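Ticket 1238
Queue: Ukness bench arms
Subject: Gripper reports "holding" while holding nothing
Opened by: Gifty Arthur
Opened: Tue 25 March
Priority: Medium (was Low until it threw a marker)
Status: Closed, with grumbling

Reported fault

Arm 2 closes on a marker, lifts, announces "object held" and carries on to the bowl. The marker is still on the table. The arm then opens its fingers over the bowl with great care, releases some air, and logs a success. According to the run log we've had a very productive morning.

One run did pick the marker up, by the very end, and lost it at full speed on the way across. It landed behind the filing cabinet. I'd like that one treated as a safety matter, even though the only casualty was my coffee.

Steps already tried

Restarted the controller. No change.
Restarted the arm. No change.
Swapped the marker for a fatter one. Worked every time, so naturally we can't use it.
Wiped the ribbed pads on both fingers with alcohol. No change, but they look nice.
Asked the arm's previous user. He said it had "always been a bit optimistic".

Reply from Nistidia support

Thanks for the detailed report. Please confirm the force threshold in the gripper settings and send the firmware build. Can you also check that both fingers travel the same distance when closing with nothing between them?

Gifty Arthur

Threshold is 90, which I'm told is the default. Firmware is build 291. With nothing between them, the fingers don't meet in the middle. They meet left of it, and the right one gives a small shudder when it arrives. I hadn't noticed because I'd only ever watched it closing on things, or near things.

Reply from Nistidia support

The shudder is probably your false grip. If one finger reaches the other early, the motor current spikes and the gripper takes that as contact with an object. Please re-zero the fingers using the calibration page and try again. Keep hands clear while it runs, as the fingers close at full force.

Gifty Arthur

Re-zeroed. The page gave me a green tick. The fingers now meet in the middle and the shudder has gone. Ran it again with the thin green marker and it missed. The difference is that it now admits to missing, so I'm calling that half a repair.

Checked the approach next. I stopped the arm above the table with the fingers open and looked at the wrist camera. The marker sat nearer the left finger than the right, with a wide gap between the two.

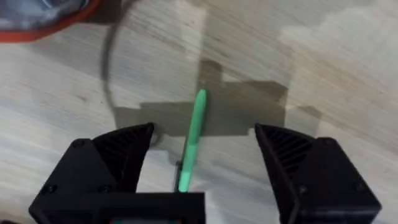
Being off to one side shouldn't matter much if both fingers close evenly, so I went looking at height instead. The table height in the config was left over from August, when the arm was on the old bench. The new bench is lower. The arm has been closing just above the marker, feeling its own fingers meet, and congratulating itself.

Reply from Nistidia support

That would do it. Please measure the new table height, update the config and lower the speed limit until you've had a clean set of runs. We'd also suggest turning on the width check, so a grip with the fingers fully shut is never reported as held.

Gifty Arthur

Height updated, speed limit down, width check on. I'd have thought the width check would be on to begin with, but I don't write the defaults. Last run, number 481 in the log, picked up the marker by its middle and put it in the bowl. I watched it in person this time.

The marker behind the cabinet has been recovered, along with two others nobody had reported missing. I've marked this morning's successes as void and put a note on the Asamoah folder so they don't end up in the monthly figures.

Still open, moved to separate tickets:
Width check should be on by default (feature request, Nistidia)
Bench moves need a config check before power-up (ours)
Same check on the Greltevmont arm, which moved benches the same week and has a suspiciously perfect record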